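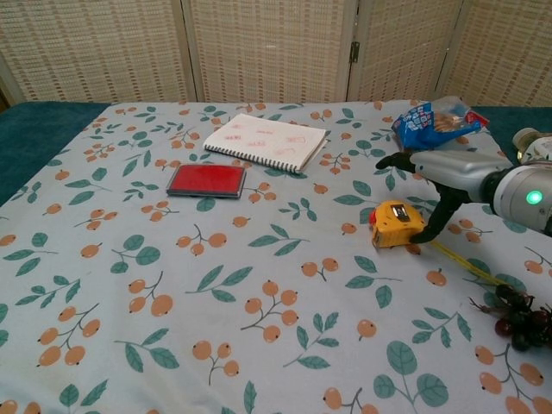

Nelari fingertip pads, set of 2: long-term review

Posted Jan 14, 2023 by Harish Gounder

I fitted these in July to the two-finger gripper on our tabletop arm, which picks up household items all day: tape measures, ink pads, notebooks, snack bags. The old pads had gone shiny and were dropping anything with a hard plastic case.

Fitting. Power the arm down and park the gripper half open. Two screws per finger, no shims. The supplied key is soft and rounded off on the second screw, so use your own. Clean the finger face with alcohol before the new pad goes on. Afterward, re-zero the gripper width. The leaflet skips this step, and without it the fingers close short and thin objects slide out.

Grip. Good on smooth plastic and cardboard. On foil bags the pads hold at a lower force setting than the Drokov pads we had before, with less crushing. Paper is still poor – single notebook pages tend to fold under the lower finger.

Wear. We check them every 200 cycles and wipe them at the same time. Ink is the main problem. Red stamp ink soaks in and does not come out, though grip seems unaffected. One pad started to lift at a corner after nearly 5 months. Anoma Kumarasinghe reglued it with contact cement and it has held.

Spares come as full sets only. Sastry sells singles, but the hole spacing is different.

Four stars. I would buy them again, with a better key.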